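3. Preparing, Folding and Storing the Cloth

This section covers the Momura cleaning cloth in everyday use: setting up a place to fold it, laying it out, folding it, washing it and putting it away. Care of the Eso glass and clear plastic parts is in the next section. Read the notes on hard water before you use the cloth on clear parts for the first time.

Before you start

Wash the cloth once before first use. A new cloth sheds a little lint, and the lint shows on anything clear. Wash it by itself or with other microfiber. Cotton towels shed too, and the microfiber picks up whatever they lose.

You will need:
- the cloth, clean and fully dry
- a table with enough room to open the cloth all the way
- a dark cover for the table
- a basket or bin for the things you don't need yet

Setting up the table

1. Clear the part of the table you will work on. Wipe it down and let it dry.

2. Spread the dark cover over the table. Any plain woven fabric will do. Crumbs and lint show up well against it, and clear parts are less likely to slide around. Small creases don't matter, but smooth out any ridge big enough to tip a part.

3. Put the basket at a far corner, within reach. Keep spare cloths and loose items in it while you work.

4. Lay the cloth in the middle of the cover and open it completely. Smooth it from the center out to the corners with the flat of your hand. The edges do not have to be straight or line up with the table. Find the care label and turn the cloth so that the label is on the side nearest you.

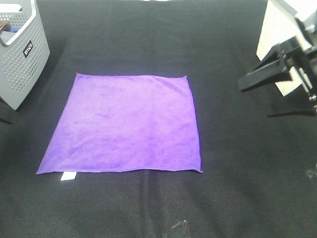 Cloth opened flat on the dark cover, with the care label at the lower left.

Note: The color may look patchy after smoothing, with lighter and darker areas. The nap is lying in different directions. The patches move when you brush the cloth the other way.

Checking the cloth

5. Look along the hem on all four sides. If a thread is loose, snip it close with small scissors. Do not pull it.

6. Run your fingertips lightly across the surface. Pick off any grit, hair or hard specks. If you can feel grit that won't come off, shake the cloth outdoors and wash it again.

Caution: Never use a gritty cloth on glass or clear plastic. One grain is enough to leave a scratch, and scratches in the clear parts cannot be polished out.

Caution: The care label is stiffer than the cloth. Fold it to the inside so it can't rub on a part, or cut it off along the hem after you have copied down the washing instructions.

Folding

7. Bring the top edge down to the bottom edge. Smooth the cloth lightly without pressing a hard crease into it.

8. Fold again from left to right. The label should now be inside. If it isn't, open the last fold and turn it the other way.

9. Set the folded cloth to one side at the back of the cover. Clear parts go down flat in the open area in front, one at a time, with room for your fingers on both long sides.

10. Pick up each part by its long edges. Keep your fingertips off the flat faces, and watch for chips before you take hold of glass.
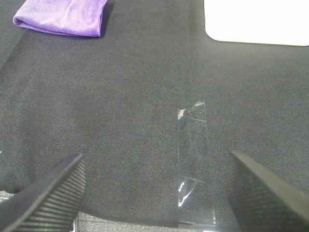 Can I use the same cloth for wet and dry wiping?
It is better to keep two. A damp cloth smears when you try to finish with it, and it takes a while to dry all the way through. Use one for washing off and a second, fully dry one for the last pass. If you only have one cloth, do the wet wiping with half of it and save the other half for drying.

Working with the folded cloth

Folded this way, the cloth gives you several clean faces. Start with an outside face. When it looks gray or starts to drag, refold to a fresh one. After every face has been used, the cloth is due for a wash.

Washing

- Machine wash warm with a small amount of liquid detergent.
- Do not use fabric softener or dryer sheets. They coat the fibers, and the cloth will streak.
- Do not use bleach.
- Tumble dry low or hang to dry. Do not iron.

Note: In hard water areas the cloth can turn stiff over time. Soak it in warm water with a splash of white vinegar, then rinse well and dry.

Storing

11. Make sure the cloth is dry before you put it away. A damp cloth in a closed bin will smell by the next day.

12. Store it folded, in a basket with holes in the sides or on an open shelf. Keep it away from sawdust, pet bedding and wool - all of these cling to the nap.

13. Shake out the dark cover, fold it with the working side in, and keep it with the cloth.

Replacement cloths are listed under part number 156 in the Anau spares list at the back of this guide.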